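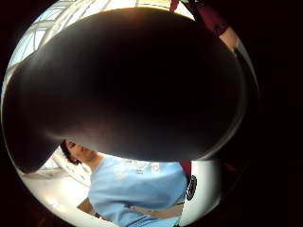
Keeping cherry tomatoes going on a windowsill past September, can it be done? I've got a Plusteck trough, 73 cm long, with three plants in it and I am completely hooked, they've given me fruit every day this month and I can't bear the thought of chucking them on the compost! My trouble is light. The sill faces north-east and by teatime it's pretty gloomy. Do I need a lamp, or should I just move them? The leaves at the bottom have gone a bit yellow too.

Asked by sillgrower

3 answers

Oh, you're in for a treat, mine went on until nearly Christmas last year! Move them to the south side if you possibly can, and get a lamp as well. I use a Lomolance on a plug timer, on at 8 in the morning and off at teatime, hung some 10 inches above the tops (raise it as they grow or you'll scorch them, I did). Pick off the yellow leaves. They're old ones and the plant is better without them. And give the flowers a flick with your finger every day or so, there are no bees indoors and you'll get no fruit otherwise. Do let us know how you get on, I love a winter tomato.
pottingbench, 2006-05-02

just buy them from the shop in winter, lot cheaper than the electric

Which variety is it? If it's a bush type like my Husten it'll have done most of its cropping and will sulk whatever you do. Cordons carry on much better. I took side shoots off my Peng in late summer, stuck them in a jar of water and had roots in 10 days, then potted those up for the winter sill. Brilliant little plants, and far less leggy than the old ones. Feed weekly once they flower, half strength.
marrowfat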